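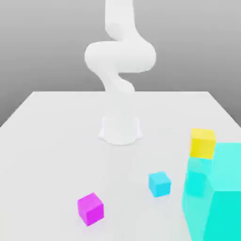 4. Lodging a defamation complaint in the Karkura portal

This section is for members and office staff of political parties who must lodge a complaint about a statement made in public. It doesn't replace the advice of your lawyer. Read section 3 first if you still have no Karkura login.

Before you begin, prepare the following:

The exact words of the statement, in the language in which they were spoken.
The name of the broadcaster or newspaper, and the time of day if it was on air.
A signed authority from the party, if you lodge on behalf of the leader.

4.1 Opening the file

1. Log in and choose New Matter, then Statement in Public.
2. In the field Complainant, write the name of the person or the party. Don't write both in the same field. For the second complainant press Add Party.
3. In the field Respondent, write the full name and the present office of the person. Former offices go in the field Notes.
4. Choose the district. For Saha and Farier the registry is the same, and the portal will fill it in by itself.
5. Press Save Draft. The portal gives you a draft number.

Note: A draft is kept for 42 days. After this time it is deleted and the registry cannot bring it back.

4.2 Entering the statement

1. Open the tab Words Complained Of.
2. Type the statement, one sentence in each box. If there are more than seven sentences, attach them as a separate document.
3. If the statement was translated, attach the original and the translation together. The translator must sign every page — also the pages which contain only headings.
4. Attach the recording. Two files are permitted for each statement.

Caution: Don't shorten the quotation and don't correct its grammar. A complaint in which the words differ from the recording will be returned to you, and the fee is not refunded.

4.3 Signing and sending

1. Press Check. Fields with a mistake are shown in red colour.
2. Print the declaration, sign it in front of a witness, and upload the signed copy. The witness may not be an employee of the party.
3. Press Lodge. After this step only the registry can make changes.
4. Write down the matter number. It begins with the letter K and is not the same as your draft number.

Note: If you lodge after 3 in the afternoon, the complaint is counted as received on the next working day. This is important when the time limit is close.

4.4 If the complaint is returned

The registry writes the reason in the tab Messages. Correct only the point which is named there, then press Lodge Again. You don't need a new declaration unless the words complained of were changed.

For offices that use Lokinow to store their documents, the connection is described in section 6.

Text of this section: Vilmos Virág. Last revised in October.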